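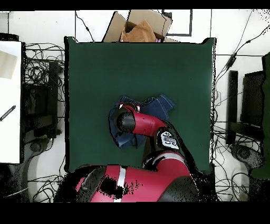 # Olar Bench Rule Kit

A set of printed rules, floor tape and tags for people who run a robot arm at a table and would like to go on doing so with all their fingers. Written for small labs and shop floors handling cloth, rags, offcuts and other things that refuse to hold a shape.

Order no. 344. Sheet text revised 1/4/22.

## Why cloth gets its own kit

A metal block stays where you put it. Denim folds over, snags on the tool and comes up with a trailing edge you hadn't planned for. Most bench rules were written with the block in mind, and they read like it. The Olar sheets start with the crumpled piece in the middle of the table, arm already down in the folds, and work outward to the floor.

## What's in the box

- 34 rule cards, wipe-clean, one rule per card
- 2 rolls of black floor tape
- 300 cable tags, write-on (you will say this is too many, and then you will look behind the bench)
- One wall sheet with the whole set in large type
- One sign-off pad

## A few of the cards

**Card 3. Reach.** Mark the full reach of the arm on the floor, with the tool fitted. The reach printed in the arm's manual is for an arm with nothing on the end of it.

**Card 8. Cables.** Power and signal lines get a tag at both ends. Lines on the floor go along a wall or under a cover. A heap is not a route, however long it has been there.

**Card 11. Supply box.** Keep the box of waiting pieces on the far side of the table from the arm's base, flaps folded back. Stop the arm before reaching into it. "It was only for a second" is a popular line in incident reports.

**Card 12. Frayed edges.** Trim loose threads longer than a finger. Check the wrist joint for wound thread at every break.

**Card 19. Slack.** Cables that ride on the arm need enough slack for the worst pose and a clip so the slack stays put. Test at slow speed, hand on the stop.

**Card 27. Stands.** Anything on a stand beside the table stays outside the reach line or gets bolted down. Wheels do not count as bolted, even with the brakes on.

## Fit and limits

The kit suits single-arm and two-arm benches. It does not replace your risk assessment or your local safety rules, and it won't impress an inspector if the cards are still in the shrink wrap. Almost every card can be used as is; blanks are included for the rest.

## Related items

- **Harkus tape remover.** For the reach line you drew before you changed the tool.
- **Szabo card rail.** Holds the full set at eye level, table side.

Ships from Bratildale. Refill tags and sign-off pads are sold separately.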